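4. Setting the Wash Temperature and Spin Speed

The Lurero washer starts every cycle at the last settings used. Check both settings before each load.

1. Close the door until it clicks.
2. Turn the dial to the fabric type.
3. Press TEMP until the temperature you want is lit. The 40 setting suits most cottons.
4. Press SPIN. The display steps up to 900 and then returns to No Spin.
5. Press START and hold it for two seconds.

Note: Wool and Delicates limit the spin speed. If you pick a higher speed, the machine beeps and keeps the lower one.

CAUTION: Do not open the detergent drawer while the machine is filling. Water may run down the front panel.
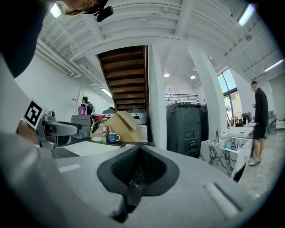
Annelies Haslinger wrote in to say that her towels came out stiff until she cut the detergent to half a cap and added the Extra Rinse. Her water is soft, and the full cap was too much. If your water is soft, start with half the amount on the detergent label and add more only if clothes do not come clean.

To add an extra rinse:

1. Select the cycle as above.
2. Press RINSE+ once. The light beside it comes on.
3. Press START. The cycle runs 28 minutes longer.

Note: RINSE+ cannot be added after the final spin has begun. Let the cycle finish, then choose Rinse & Spin on the dial.

For leveling the feet and stopping vibration, see Section 6.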